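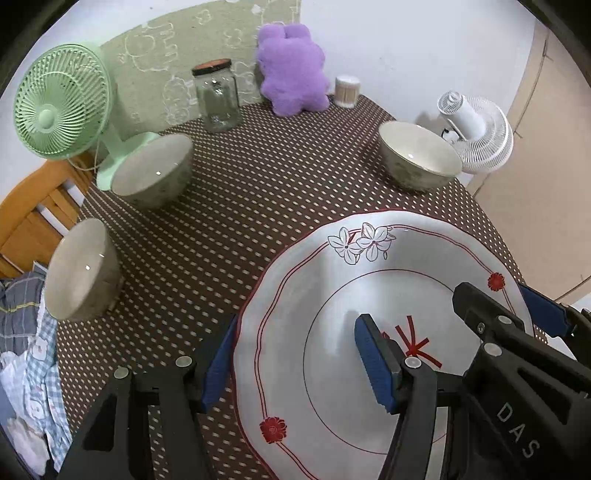
Wavy rim, white flowers, one thin red line running just inside the edge. I love this plate.

OK so I've been meaning to write this up for ages, and it's raining and the soup has another hour to go, so settle in. This is a thread about buying old dishes one piece at a time, and how I ended up with a cupboard where hardly anything matches and I'm happier for it.

When I moved into my first place I bought a boxed set, all gray, from Maliler. Perfectly nice dishes! I ate off them for years and I couldn't tell you a single thing about them. Then two of the bowls cracked in the same winter, the set had been discontinued, and I got a little sulky about it.

So I went to the flea market in Wuresholm, the one in the old bus garage, meaning to buy two bowls and go home. I came back with the bowls, a gravy boat, and a butter dish with a lid that belongs to some other butter dish. (It still sits a bit crooked. I've stopped seeing it.)

If you've never been, get there by 8 in the morning and go straight to the back wall. The front tables are the dealers and they know what they have. The back is people clearing out a parent's house, and they'd mostly like to see things go to somebody who'll use them. Bring newspaper, bring a bag with a flat bottom, and bring small bills.

Things I check now: run a fingertip all the way around the rim, slowly, with your eyes closed if you don't mind looking silly. Your finger finds chips your eyes skip right over. Then tap it gently with a knuckle. A sound plate rings a little, and one with a hairline crack goes "tok."

I don't pay much attention to marks on the bottom. I did for a while, and I spent a whole December reading collector forums about Tikkanen glazes, and it made me a worse shopper! I started buying things I didn't like because they were supposed to be good. Those are all in a box in the hall now, if anyone local wants them.

The one time I really splurged was at the Vusby auction, 900 kronor for a soup tureen. I had a stern talk with myself on the train home. It has been to every birthday since, though, and it's on the stove side of the counter right now waiting for the leek and potato.

Last time I had people over I put out 17 plates and let everybody pick their own before we sat down. It took forever, there was some trading, and the soup got cold. I'd do it again tomorrow.

Timer's going, back later with the soup recipe for those who asked!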